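ホーム　施設案内　規程・様式　点検記録　お問い合わせ
印刷する　メールで送る

Mistport研修会館　サルセド棟
共用飲用器具及び付属品 安全衛生点検表（所見付）

点検実施日　2023年9月12日
点検者　オルガ・ガリード（Olga Garrido）
確認者　ニカノール・バローゾ（Nicanor Barroso）
様式番号　366
対象区分　マグカップ、コースター、運搬用トレー、配置台、洗浄・乾燥設備、保管棚

1　点検の範囲及び判定区分

本点検表は、サルセド棟において共用に供する飲用器具及びその付属品について、破損、汚損、転倒及び誤使用による事故を防止し、衛生状態を維持するために用いる。来客用として別に管理する茶器、個人が持ち込んだ器具並びに厨房内の調理器具は対象に含めない。

判定は次の4区分とする。
A　異常なし。継続して使用する。
B　軽微な所見あり。使用を継続し、次回点検時に再度確認する。
C　措置を要する。措置が完了するまで当該品の使用を停止する。
D　廃棄又は交換とする。

判定に迷う場合は、重い区分を選び、所見欄に理由を記入すること。点検者が単独でDの判定をした場合であっても、廃棄の実施は確認者の押印後とする。前回の判定を転記することは認めない。

2　点検前の準備

2-1　点検者は手指を洗浄し、指輪及び腕時計を外したか。
判定　A
所見　実施済み。手袋は着用していない。口縁部の欠けは素手の指先で触れたほうが見つけやすいため、前回点検時の申合せにより、外観確認の段階では素手とし、破損品の取扱いに移る際に厚手の手袋へ切り替えることとした。

2-2　配置台の周囲に、通行の妨げとなる物又はつまずくおそれのある物がないか。
判定　A
所見　通路側の床面に異常なし。延長コードの養生テープも浮きなし。

2-3　手元の明るさは、内面の細かなひびを確認できる程度に確保されているか。
判定　B
所見　天井灯のみでは、濃色の器具の底面が見えにくい。携帯用の点検灯を併用した。点検灯は備品庫の上段に戻してあるが、電池の予備が置かれていなかった。総務係に補充を依頼済み。

2-4　前回の点検表を持参し、継続確認の項目を把握したか。
判定　A
所見　持参した。継続確認は、運搬用トレーの滑り止め及び保管棚の扉の2件である。結果は5-3及び7-2に記載した。

3　マグカップ

3-1　口縁部に欠け、ざらつき又は鋭利な箇所がないか。
方法　口縁に沿って指先を軽く一周させる。違和感があった箇所は点検灯を斜めに当てて再確認する。
判定　A
所見　全品について一周を確認し、引っ掛かりなし。

3-2　取っ手の付け根に、ひび、がたつき又は補修跡がないか。
方法　本体を片手で支え、取っ手を上下左右に軽く押す。取っ手のみを持って振る方法は、脱落時に本体が落下するので行わない。
判定　A
所見　異常なし。接着剤による補修を行った器具は共用品として使用できない旨、利用者向けの掲示にも記載がある。持込み補修品の混入は認められなかった。

3-3　内面に、ひび、変色、茶渋又は洗剤の残留がないか。
方法　真上から底面をのぞき、次いで傾けて側面を確認する。
判定　B
所見　黒色のマグカップは、内面も黒色であるため茶渋の有無を色で判別することができない。目視で異常は認めなかったが、白い紙布で底面の縁を拭い、着色の有無を確かめる手順を追加することが望ましい。今回は拭取りを実施し、着色なし。白色のマグカップは通常の目視で足りる。内面が赤色又は黄色のものは、薄い茶渋であれば見落とすことがあり、これも拭取りの対象とするのが適当と考える。

3-4　外面の色又はつやに、剝がれ又は著しい摩耗がないか。
判定　A
所見　つや消しの外面は、研磨材入りのスポンジを用いると部分的に光沢が出る。清掃担当者に対し、柔らかい面のみを使用するよう改めて周知した。

3-5　器具の底面が平らで、置いたときに揺れないか。
方法　水平な面に置き、口縁の向かい合う2点を交互に軽く押す。
判定　A
所見　異常なし。

3-6　管理台帳の記載と現品とが一致しているか。
判定　B
所見　台帳番号1,226の備考欄が旧様式のままであり、内面の色を記載する欄がない。外面の色のみで記載すると、外面が黒色で内面が赤色のものと、内外面とも黒色のものとの区別がつかない。外面が白色のものについても同様である。外面、内面、取っ手の順に色を記入する欄を設けるよう、様式の改定を申し入れる。

3-7　電子レンジでの使用可否が利用者に明示されているか。
判定　C
所見　掲示が脱落していた。表示の確認が取れるまでの間、共用マグカップは一律に電子レンジ使用不可とし、給湯室の扉に仮の掲示を行った。使用の停止は電子レンジでの加熱に限り、通常の飲用は継続する。

確認者意見（3全般）
黒色器具の内面確認については、点検者の提案どおり手順を改めること。ただし、拭取りに使う紙布は器具ごとに新しいものとし、使い回しをしないこと。

4　コースター

4-1　平らに置いたとき、反り、浮き又は傾きがないか。
判定　B
所見　木製のコースターのうち、縁が一段高くなっているものについて、底の大きいマグカップを載せると縁に乗り上げ、器が傾くおそれがある。組み合わせて使用する前に、底面が縁の内側に収まることを確認する必要がある。コースター自体に反りは認めなかった。

4-2　編みの部分に、ほつれ、折れた繊維又は突き出た端がないか。
方法　手のひらで表裏をなで、引っ掛かりを確認する。衣類に掛かる突起は、器具を持ち上げる際の転倒の原因となる。
判定　B
所見　編みのコースターの裏面に、短い繊維の立ち上がりを一箇所認めた。はさみで切除し、再度確認して支障なし。ほつれの進行はない。次回も同じ箇所を確認すること。

4-3　汚れ、かび又は臭気がないか。
判定　A
所見　編み目の奥は汚れが残りやすいので、柔らかいブラシを用いて清掃した。臭気なし。メッシュのコースターは水洗いの後、立て掛けて乾かすこととしている。

4-4　木製品に、ささくれ又は表面の荒れがないか。
判定　A
所見　縁及び裏面とも異常なし。水に浸け置きした形跡なし。

4-5　形状が円形でないコースターについて、載せる位置が分かりやすく、器が安定するか。
判定　B
所見　動物の足跡をかたどった茶色のコースターは、指の形に当たる部分に器の縁が掛かると安定を欠く。中央の広い部分に載せるよう、利用者への案内に一文を加える。来館する児童に好まれている品であり、撤去までは要しないと判断した。

4-6　コースター同士が重なり、又は配置台の縁から張り出していないか。
判定　A
所見　使用時には一枚ずつ離して置くこと。重ねたまま器を載せることは禁止とする。

5　運搬用トレー

5-1　トレーに割れ、ゆがみ又は鋭利な縁がないか。
判定　A
所見　サーモンピンクの長方形トレーを点検した。縁を一周触れて異常なし。

5-2　マグカップの並べ方は、取り出しやすく、かつ、互いに強く接触しないものとなっているか。
判定　A
所見　2列に並べ、取っ手を手前にそろえる方法を標準とする。取っ手の向きが不ぞろいであると、隣の器に掛かったまま持ち上げることがある。トレー内で器を積み重ねてはならない。

5-3　底面の滑り止めは有効か。（継続確認）
方法　器を載せない状態で台に置き、手前から指で軽く押す。
判定　B
所見　前回より滑りやすくなった様子はない。ただし、台の表面に水分があると抵抗が小さくなる。置く前に台を拭く手順を維持すること。

5-4　満載時の運搬は安全に行えるか。
判定　A
所見　両手で短辺を持ち、胸の高さより下で運ぶこと。飲料を入れた状態での満載運搬は行わない。階段を使用する場合は二人作業とし、一人は扉の開閉及び足元の確認に当たる。

5-5　トレーの清掃は、器具を降ろした後に行われているか。
判定　A
所見　清掃当番表に記入あり。

6　配置台及び並べ方

6-1　台の表面に、ひび、段差又はべたつきがないか。
判定　A
所見　中性洗剤を薄めた液で拭き、次いで水拭きを行った。模様のある面は細かな破片を見落としやすいため、最後に乾いた布を一方向に動かして確認した。

6-2　器具は台の縁から十分に内側に置かれているか。
判定　A
所見　コースターは奥側、トレーは手前側とする配置を基本とする。人の袖が触れる位置に単独の器を置かないこと。

6-3　マグカップをコースターに載せる際、中央に置かれているか。
判定　B
所見　円形のコースターでは大きな問題はない。縁の高いもの及び足跡形のものは、4-1及び4-5の所見による。

6-4　器の上方に、落下するおそれのある物がないか。
判定　A
所見　棚板及び掲示物の固定を確認した。

6-5　並べ終えた器の中に、異物又は前回の飲み残しがないか。
方法　一つずつ真上からのぞいて確認する。斜めからの確認で済ませないこと。
判定　A
所見　編みのコースターのそばに黒いマグカップを置いた場合など、周囲が明るく器の中が暗い組合せでは、目が慣れるまで少し待つとよい。

配置台上のマグカップ及びコースター
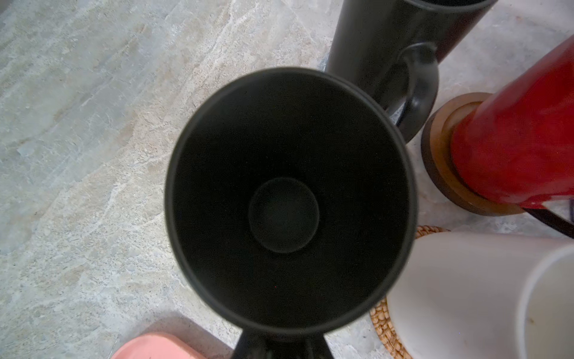
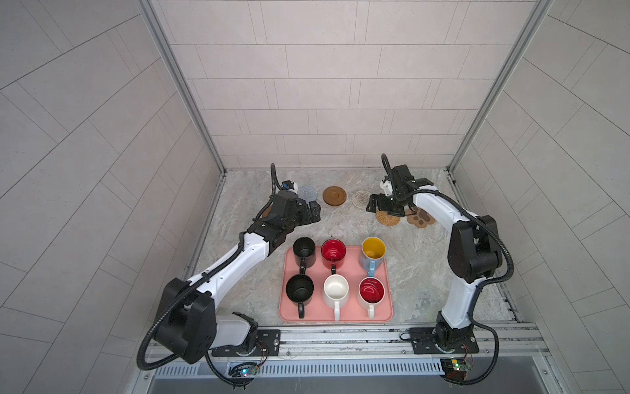
7　洗浄、乾燥及び保管

7-1　洗浄後の器具は、伏せた状態で十分に乾燥させているか。
判定　B
所見　乾燥かごの底に水がたまっていた。かごを傾けて排水し、受け皿を洗浄した。ロニエ（Ronier）製の乾燥かごは受け皿が外しにくく、清掃が後回しになりやすい。当番表に受け皿の清掃欄を追加する。

7-2　保管棚の扉は確実に閉まるか。（継続確認）
判定　A
所見　前回、右扉の留め具に緩みがあった。締め直し後の状態は良好であり、継続確認の対象から外す。

7-3　棚の内部で、マグカップを二段以上に積んでいないか。
判定　A
所見　積み重ねなし。棚の内側の表示も読める状態である。

7-4　木製及び編みのコースターは、湿気の少ない場所に保管されているか。
判定　C
所見　保管箱が流し台の下に置かれていた。湿気を受けやすく、洗剤の容器とも隣接するため、箱を保管棚の中段に移した。流し台下の再使用を防ぐため、置場所の表示を付け替えるまで措置中とする。

7-5　破損品の一時保管容器は、ふた付きで、表示があるか。
判定　A
所見　ふた及び表示とも異常なし。容器内に破損品なし。

8　措置を要する事項

（1）電子レンジ使用可否の掲示（3-7）
担当は施設係とする。調達先である有限会社ダメムラ（Damemura）に仕様書の写しを請求し、回答を得てから本掲示を作成する。期限は10月の定例点検までとする。仮の掲示は、本掲示と入れ替えるまで外さないこと。

（2）コースター保管場所の表示（7-4）
担当は給湯室の管理当番とする。箱の移動は点検中に完了している。残る作業は棚札の作成及び旧表示の撤去である。

（3）台帳様式の改定（3-6）
担当は総務係とする。色の欄を3列に分ける案を添付して申し入れる。改定までの間は、備考欄に「外面／内面／取っ手」の順で手書きすること。

（4）点検灯の予備電池（2-3）
補充後、受領者が本表の余白に署名すること。

9　確認者の総合所見

判定Dに該当する品はなく、使用停止となる器具もない。Cと判定された2件は表示及び保管場所に関するものであり、いずれも応急の措置が取られていることを現場で確認した。

前年度の点検では、所見欄に「良好」とのみ記入された項目が33件あった。今回は、どのように確かめたかが多くの項目に書かれており、次の点検者が同じ方法を再現できる。この記入の仕方を続けられたい。一方、3-4の周知については、誰に、いつ伝えたかが記されていない。清掃担当者の交替があるため、伝達先の氏名を別紙に残すこと。

4-5の足跡形コースターについて、児童が利用する日は、熱い飲料と組み合わせない運用とする。円形のコースターを先に渡し、足跡形は冷たい飲料に限って用いること。点検者はこの意見に同意した。

ニカノール・バローゾ

10　点検者の追記

確認者の指摘を受け、3-4の伝達先を別紙に記入した。また、3-3の拭取りの手順について、次の文案を提出する。

「内面が濃色又は有彩色の器具は、目視の後、乾いた白い紙布で底面の縁を一周拭い、着色の有無を確認する。着色があった場合は再洗浄し、もう一度拭い取って判定する。紙布は器具ごとに取り替える。」

文案中の「有彩色」の語が分かりにくいとの意見が当番から出ており、「白以外の色」と改めても差し支えない。

オルガ・ガリード

11　保存及び配付

原本は施設係の書棚に保存し、写しを給湯室及び総務係に各一部備える。記入後の訂正は二重線で行い、訂正者が署名する。修正液及び修正テープは使用しない。次回の点検者は、8に掲げる事項の処理状況を先に確認し、その後に2以下の項目へ進むこと。

印刷する　メールで送る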